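22 April 2022
Omstead workshop, glue and finish bench

Picked up the shellac trials again. The Clirier flakes that came in from Mapplebeck are a shade darker than the last lot, so I mixed a fresh jar and left the old one on the shelf for comparison. Weighed 30 g of flakes into alcohol, topped up to 500 ml. Stirred every so often through the morning. Still a bit of sludge at the bottom by lunch. Strained it through the fine cloth and got 443 ml back, the rest is in the cloth and on my sleeve.

Test boards are offcuts of maple and cherry, 6 in all, sanded the same way and numbered on the back in pencil. Odd numbers get the new mix, even numbers get the old. Boards 1 and 2 had a wash coat first. I forgot to do that on 3 and 4, so don't compare those with the first pair. 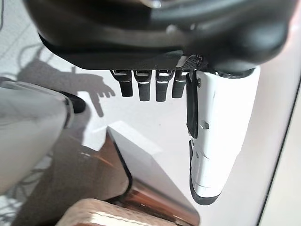 Black hand, four fingers side by side.

First coat went on fine with the pad. The new mix drags sooner than the old one, and on board 5 I went back over a wet edge and left a ridge. Will cut it back with fine paper tomorrow. On cherry the color difference is easy to see by the window. On maple I can only see it with the boards touching.

Cellholm still hasn't answered about the dewaxed grade. If it's going under varnish we need that one, and I don't want to start the cabinet doors until I know. The settled method would do in a pinch: let the jar stand, pour off the clear part, throw out the rest. It takes up shelf space for most of a week.

Please leave the two jars with blue tape where they are. The date on the older one has rubbed off and I can't tell how old it is. If the next drop on glass stays tacky overnight, it goes in the waste can.

To do: second coat, label the new jar, order pad cloth.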